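Day 21 and a few notes before I lose them

11 August 2019

Quick one tonight, laundry is still going and I have to be up at five. But I promised a few of you I'd write down how the morning sits went, so.

Twenty-one days. Missed two. One was the dentist, the other was pure laziness and I'm not going to dress it up.

The setup, for those who asked. Corner of the bedroom, folded blanket, the flat green cushion from Tinddale that lost its stuffing on one side. No candle anymore, the smell was getting to me. Window open a crack. Phone in the kitchen, which was Souad's idea and probably did more for me than any book on the shelf.

First week was rough. Knees, mostly. Also my head making grocery lists. Kenza Kamel, who ran the Thursday-night-style class I used to go to in Godilen (it's moved twice, don't ask me the address), always told us to greet the list like a neighbor and let it walk on by. Some mornings that worked. Other mornings I had the whole dinner planned by the bell.

Second week I started working with the breath properly. In through the nose, slow, a small rest at the top, out a little longer than in. Don't force the rest. I forced it on day nine and got dizzy and grumpy and snapped at the cat. If you have a heart thing or blood pressure thing please talk to your doctor before playing with breath holds, I mean it.

Third week, something softer. Hard to put into words and I've deleted this paragraph three times allready. There was a morning, day 17 I think, when the garbage truck came and I heard it the whole way down the street and didn't mind it. That's all. No light, no visions. Just a truck and me sitting there. I cried a bit after. Then toast.

Things I'd do differently –

Start shorter. I went straight to half an hour becuase I was proud.

Eat nothing first, but drink some water.

Write one line after each sit, only one. My notebook from November is full of long pages I can't stand to read.

Souad Lahlou wrote to ask if I still chant. Yes, but very quietly, and only at the end. The walls are thin. I hum on the out breath until I feel it in my chest and then let it go quiet by itself. She does 102 rounds on her beads, I lose my place somewhere in the 80s every time, so I quit keeping track. She says that's fine. She also says I should fix my posture.

Oh and the old Vogler timer finally died. Using the oven one now. Horrible sound. Suggestions welcome.

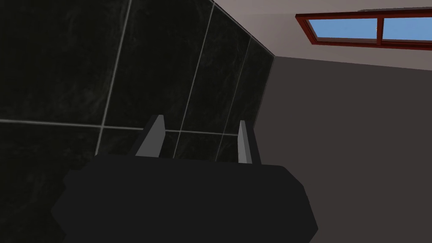 Next up is the hands, which I keep putting off. I was taught to rest them on the knees, palms up, thumb and first finger touching, and for years I pinched so hard my forearms ached. This week I'm trying it open. Thumb and finger up and well apart, like the two gray fingers on that gripper, plenty of empty space between them, and then I put my attention in the gap and leave it there. Feels silly for the first minute. Then the palms get warm, or mine do anyway. Going to keep at it through the next round and I'll post when I have something to say. Dryer just buzzed, good night all.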